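Kavden to Open Kitchenware Store and Cooking Room in Tunwood

TUNWOOD - Monday, November 25, 2024 - Kavden, the kitchenware retailer, will open a new store on the ground floor of the former Rater building next week. The store replaces the company's smaller shop on Guérin Street, which closes at the end of November.

The new location has 995 square feet of sales space and a separate cooking room at the back. It will carry 231 products at opening, including strainers, mixing bowls, cutting boards, storage jars and baking pans. Most of the range from Guérin Street will move to the new address at the same prices.

Work on the building began in the spring. The old drop ceiling was taken out, the wiring was replaced and a ramp was added at the side entrance. Walls and work surfaces have been kept in light colors throughout.
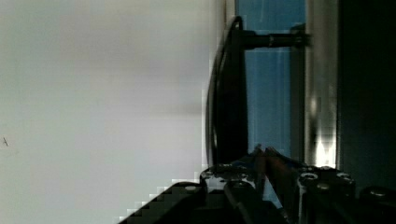
A pale surface beside a curved black loop.

The cooking room will be used for short evening classes on basic skills such as knife handling, stocks, bread and preserving fruit. Classes last 2 hours and are open to adults and to teenagers who come with an adult. Ingredients are included in the fee. People who signed up for a class at Guérin Street do not need to register again - their places have been moved to the new schedule.

Kavden will also start a repair counter at the Tunwood store. Customers can bring in pans with loose handles, dull knives and hand-cranked tools bought from any retailer. Small jobs will be done while the customer waits. Larger jobs will be sent to the company's workshop and returned to the store for pickup.

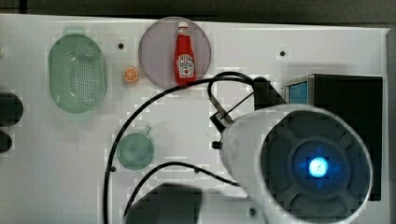 Pale green colander and an orange slice on a white tabletop.

Gift cards and store credit from Guérin Street remain valid. Online orders already marked for pickup there will be held at the new store from opening day. Returns will be accepted at either address until the old shop closes, and only at the Rater building after that.

Parking is available behind the building, with entry from the side street. The 2 spaces closest to the ramp are reserved for customers with permits.

About Kavden

Kavden sells kitchen tools, cookware and tableware through its own stores and online. The company also runs cooking classes and a repair workshop.

Press inquiries: Kavden Press Office, Tunwood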